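Lostden Serviced Rooms
Set-up guide for room preparation
Section 12: The bathroom

Read this section together with section 11 (bedroom and linen). The steps apply to all rooms with the single vanity. Rooms with a bath have two extra steps, given in the supplement.

Before you start

You will need the bathroom box (stock number 453), a soft cloth, a dry cloth, a bottle of Kunix neutral cleaner and clean towels from the linen shelf. Check that the box holds a toothbrush and a tube of toothpaste for each guest on the room sheet.

CAUTION: Do not use vinegar, lemon, limescale remover or any cream cleaner on the vanity top. Acid marks marble and the marks do not wipe off. If you are unsure what is in a bottle, leave it in the cupboard.

12.1 Vanity top and basin

1. Take everything off the vanity, including the vase.
2. Spray the cleaner on to the soft cloth and wipe the top from the back edge to the front.
3. Wipe the inside of the basin, then the drain. Lift out any hair with a paper towel and put it in the bin. Do not push it down.
4. Run the tap for a few seconds to rinse the basin.
5. Wipe the black tap with a damp cloth only. Cleaner left on the matt finish dries to a grey film.
6. Dry the top, the basin and the tap with the dry cloth. Go over the front of the counter as well, where drips collect.
7. Put the vase back to the right of the tap. The flowers are artificial and must not be watered. Shake off dust outside the room.

Note: If a mark stays on the marble after two wipes, stop and write it on the room sheet. Rubbing harder dulls the polish.

12.2 Toothbrush and toothpaste

1. Wash and dry your hands before you open the packets.
2. Look at the bristles. Put aside any brush with bent or missing bristles and take another from the box.
3. Check the date on the toothpaste, where one is printed, and see that the cap closes properly.
4. Hold the brush and the tube over the basin while you handle them, so that anything dropped lands where it can be rinsed.
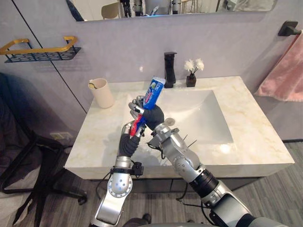 5. For guests who have asked for help at bedtime, take the cap off and put a small amount of paste on the bristles. Press the tube from the crimped end. Close the cap straight away.
6. For all other guests, leave the brush and the tube clean and closed, side by side on the vanity.
7. Wipe off any paste that has fallen in the basin. It sets hard if left overnight.

Note: Toothpaste contains a mild abrasive. Do not leave it on the marble, and do not use it to polish the tap.

Brushes are never passed from one guest to the next. Throw away any that are left behind, even if they look unused. A part-used tube goes too.

12.3 Towel bar and hand towel

The bar is fixed to the wall by a plate at each end. Te Moana and Trudska rooms have the same bar, so the steps do not change between buildings.

1. Hold the bar near one end and try it gently up and down. It should not move. If it does, hang nothing on it and report it.
2. Wipe the bar and both plates with a damp cloth, then dry them. Dust gathers on the top edge of the plates.
3. Wipe the wall behind the bar if it has been splashed.
4. Hang the towel over the bar at the left. Leave the rest of the bar clear so the guest has somewhere to put a face cloth.
5. Check that the towel is secure and clear of the floor.

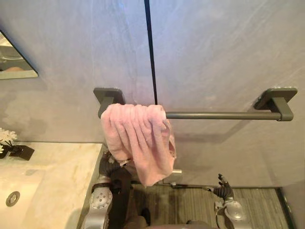
Pink towel at the left end of the bar, with the right end clear.

A towel may be gathered over the bar or folded flat. Gathered is quicker and suits a room that is in use – fold it flat for a new arrival. Towels that are still damp should always be spread out, as the folds dry slowly.

CAUTION: The bar is for towels only. Do not hang buckets, bags or wet bath mats on it, and do not lean on it when cleaning the floor.

12.4 Washing the towels

Wash coloured towels apart from white ones. Leave out fabric softener, which makes them less absorbent. Replace a towel when the edges fray or it has been through more than 70 washes, whichever comes first. The count is kept on the linen card.

12.5 Final check

Tap off and dry
Drain clear
Toothpaste cap closed
Vase in place
Towel hung, bar firm
Bathroom box restocked and back in the cupboard

Sign the room sheet and go on to section 13 (floors and bins).

Section last revised 14 June 2019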